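Umzug mit der Nähwerkstatt — wie teile ich einen großen Tisch sinnvoll ein?

**Solomiia Shevchuk**
Hallo ihr Lieben, ich ziehe im Februar mit meiner kleinen Nähwerkstatt um und bekomme endlich einen richtig großen Zuschneidetisch. Bisher habe ich auf dem Küchentisch gearbeitet und ständig die Schere unter dem Stoff gesucht. Hat jemand von euch die Platte in feste Felder eingeteilt? Und womit markiert man das, ohne dass Kleberänderungen nachher ewig Spuren hinterlassen?

**Pranby**
Kreppband. Hält bei mir drei Monate, dann neu.

**Telis**
Liebe Solomiia, erst einmal herzlichen Glückwunsch zum neuen Tisch! Ich habe lange mit Kreide herumprobiert, die hat man aber nach einer Stunde am Ärmel und bald darauf auch auf dem Stoff. Inzwischen nehme ich farbiges Klebeband und mache die Felder lieber zu groß als zu klein — ein Hosenbein braucht eben Platz. Kleb vorher eine Probe an die Unterseite und lass sie ein paar Tage dran. Reste gehen bei mir mit etwas Speiseöl weg, danach gut mit Spülmittel nachwischen. Viel Freude beim Einrichten!
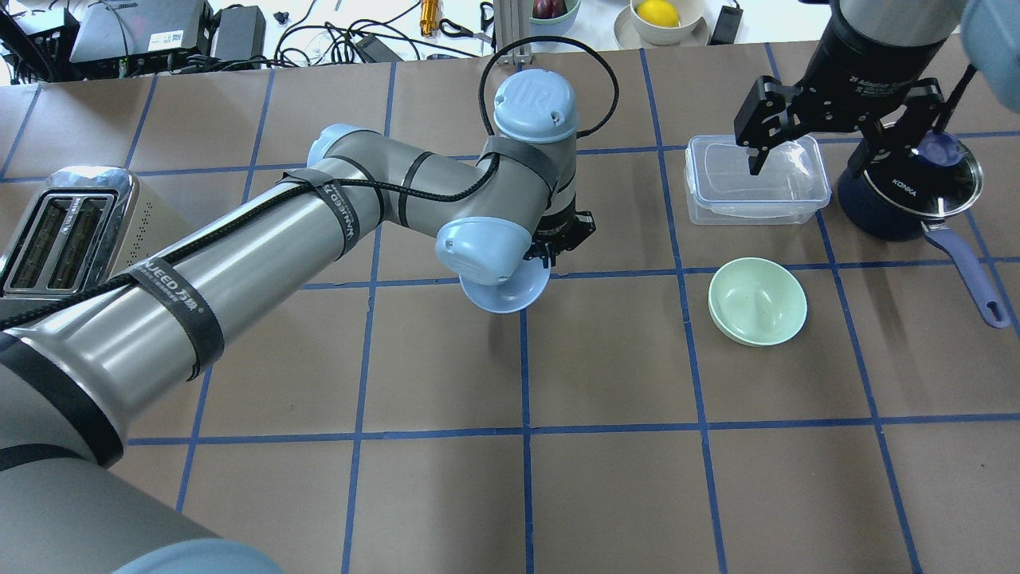 Braune Tischplatte, mit blauem Klebeband in große Quadrate geteilt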